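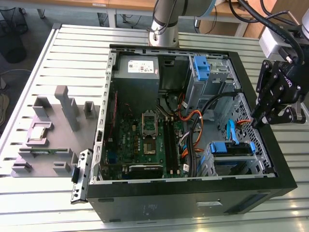 The Siddiqui Building, Third Floor

The year I turned 28 I got the best job in the world, which was fixing the elevator bell in the Siddiqui Building.

Let me explain the bell! The Siddiqui had one elevator, a brass cage with a folding gate, and when it reached a floor it rang. It didn't ding or chirp. It rang like a spoon on a good glass, and you could hear it all the way to the bakery on the corner. Then one October morning it stopped. The elevator still went up and down, but it arrived in silence, and people kept opening the gate onto each other and screaming.

I worked for Pralex, a repair outfit with two rooms and one van. We did clocks, doorbells, record players, now and then a computer if somebody begged. My boss handed me the work order and said, "It's a bell. You'll be back by lunch."

I was not back by lunch. I was in that building for 18 days and I loved every one of them.

The bell itself was fine. I found it at the top of the shaft, a fat little dome with BRILLITZ stamped around the rim, and when I tapped it with my screwdriver it sang so sweetly that a door opened two floors down and a woman yelled, "Is it back?"

"Not yet!" I yelled.

"Well, hurry up!"

So the trouble was in the wiring, and the wiring in the Siddiqui was a marvel. Every person who had ever lived there had added something to it. I followed one wire behind a bathtub, through a broom closet and into a birdcage (no bird, but a very nice lamp). Another ran under the carpet of a retired tap dancer, who made me sit down and watch a whole routine before she'd let me lift the corner. She was 81 and she was terrific. Her downstairs neighbor banged on the ceiling in time.

They fed me, too. The man in 3 had a crate of Gruma peaches, the kind in heavy syrup, and he brought me a bowl at four o'clock every day, with a cloth napkin. We'd eat on the stairs and he would tell me about the elevator. His wife had ridden up in it carrying a cello. His son had ridden down in it with a suitcase. He could tell who was coming home by how long the gate stayed open after the ring – his wife was slow with it, on account of the cello, and he used to have the door unlocked before she got there.

"How long has it been?" I asked.

"Nine years," he said, and gave me another peach.

I found the break on the last afternoon. It was in the wall right beside his door, behind a square of painted tin. A joint had come loose, and that was the entire problem. Fifty-nine years old, that joint, going by the date penciled on the tin, and whoever made it had wrapped it so neatly that I felt shy about touching it. I cleaned the ends, twisted them together, and wrapped them the same way, as close as I could manage. It took me three tries.

Then I ran down to the lobby, got in the cage, pulled the gate across and pushed the button for the third floor. Up I went, past the bathtub people and the birdcage people, holding my breath like a kid.

It rang. Oh, it rang! Doors flew open on every landing. Somebody cheered, and above me the tap shoes started up.

I stood there with my hand on the gate, in no hurry with it at all, and across the hall I heard him turn the lock.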